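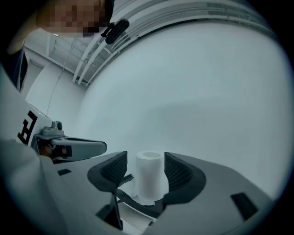
Hand-Held Gripper Tools: Pre-Purchase Inspection Checklist
Site: Kitmont, test room
Reviewed for the November equipment budget

Fill in before any purchase request goes to Stevico. Mark each line OK, FIX or HOLD. Comments are required for FIX and HOLD.

1. Housing free of cracks and sharp edges
OK.

2. Camera module tight on its mount, lens clean
OK. Add lens wipes to the order. They were left off the last one.

3. Finger pads seated, mesh not lifting
FIX. One pad on the second loaner is coming up at a corner. Preketti quotes pads at $20 a pair. Budget for spares at the start, not out of the repair line.

4. Fingers close evenly on a light object (paper roll)
OK. Try again with something heavier before signing.

5. Marker square flat and readable
OK. Ask whether replacements are included or sold as a set.

6. Pinch points labeled
HOLD. No label on either loaner. Preketti to confirm if production units carry one. If we have to print our own, allow an hour of shop time.

7. Operator can hold the tool for a full session without strain
FIX. Two operators reported sore wrists after 80 grasps. Plan for a rest stand or shorter turns. Stand priced at $184, one per station.

8. Loose hair, cords and clip-on items kept clear of the fingers
FIX. Add to the operator sheet.

9. Overhead cables tied up, walkway clear
HOLD. Facilities has the work order. No extra stations go in until this is closed.

10. Storage case fits tool and charger
OK. Case is a separate item at $386, nearly double what we put in the draft. Lưu offers a plain one for less but has not sent a sample. Leave the higher price in until it comes.

11. Service terms in writing
HOLD. Have the parts list, do not have turnaround time. Need to know if a loaner is sent during repair.

Overall: HOLD. Items 6, 9 and 11 must be closed before the request moves. Items 3, 7 and 8 can be closed after delivery if the money for them is in the same request.

Next check: when the heavier test objects are in. Use a fresh copy of this form and attach this one behind it.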